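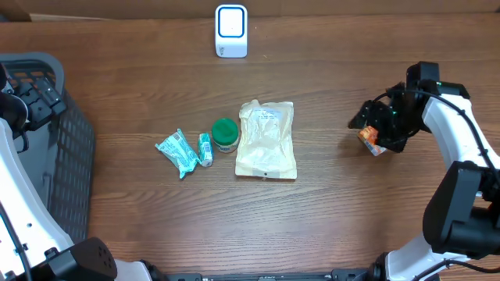
In which order should the small goods go into the parcel? The jar first, in a corner, then the rigid box against it, then the soft pouch, and the thin packets last, on top of everything.

Packing bench, Monday, November 25, 2019

Present in the morning: Inès Tanguy and me. Florian Marty came after lunch and read the notes until then.

I write the rule at the top so that I can find it again. In September we had the opposite order (soft things at the bottom, like a cushion) and the complaints from Maillard were always the same: lid marks on the pouch, and a parcel that arrives with a belly. I wanted to try the new order with the real mix of goods and with the Drumlow carton, which has 102 mm of inside height.

Goods laid out on the wood table before packing. The white box with the blue outline on its top stays at the back, alone, and the others are in a row nearer to me: the light-blue and white wrapper, the turquoise and white packet, the jar with the green lid, the cream-white pouch. I like to have them separated at the beginning. When they are in a heap one takes the nearest, and the nearest is usually the pouch, as it is the largest in the row.

Remarks on each one.

Jar. Short and round, so it rolls if the carton falls on its side. In a corner it has two walls to hold it. Inès asked if it should be wrapped. I said one turn of Larnen paper, no tape, and we have kept this for all the trials. With tape the customer pulls on the lid.

Box. Rounded corners, so it doesn't cut the paper. It goes with the flat side against the jar. If it is put in before the jar, it slides to the middle and one must push it back with the fingers, and then the paper is displaced.

Pouch. The difficult one. It has wrinkles and the upper left corner is crumpled. I don't know if it is from our shelf or from the supplier, I must ask Sandrine Lebrun. A crumpled corner isn't a defect for Ziltico, but it takes height under the flap. We lay the pouch flat and turn the crumpled corner to the free side of the carton. Do not fold the pouch in two, even if it looks easier. Florian did it once today and the carton didn't close well.

Packets. They are light and go anywhere, and this is the problem with them, they go down between the box and the wall and the customer believes that one is missing. On top of the pouch, side by side, then the paper sheet over all. In the row on the table the wrapper was lying diagonally, and I noticed that Inès picked it up and put it in the carton diagonally also. I did the same later without thinking. So it is better to lay them straight on the table already.

Trials

We did nine cartons. The first four with the old order, for comparison, the others with the new order. Each one closed, turned on each side by hand, opened again.

Old order: in all of them the jar had moved. In two, the lid was pressed into the pouch and left a round mark.

New order: the jar stayed in its corner each time. One carton had a packet that went down the side, and it was the carton where I forgot the paper sheet. The flap closes flat, except for the one with the folded pouch (see above).

It is a small trial and the hand is not the truck. Chae-won Ma has offered to send a few cartons to herself by the normal carrier and to open them at home. I would be glad of this, but the address must be written by somebody else, if not she will pack them with too much care.

Other points

The Larnen paper comes off the roll with a curve and lifts the packets. Florian turned the sheet over, curve down, and it stayed. Please do it like this from now on.

The printed names on the pouch and on the jar should face up or out when the carton is opened. Jérémie Cordier asks for this on behalf of Ziltico. For the pouch it is simple. For the jar, I turn it at the last moment before the box goes in, because afterwards one can't reach it.

I lost time with the tape dispenser, the blade is tired. New blade is in the drawer under the scale, to be changed by whoever reads this first.

To do:
Ask Sandrine about the crumpled corners.
Give Chae-won her cartons, closed and with address.
Change the order on the sheet at the bench, the old one is still hanging there.
Try once with two jars. I think the second one goes in the opposite corner, but I have not tested it.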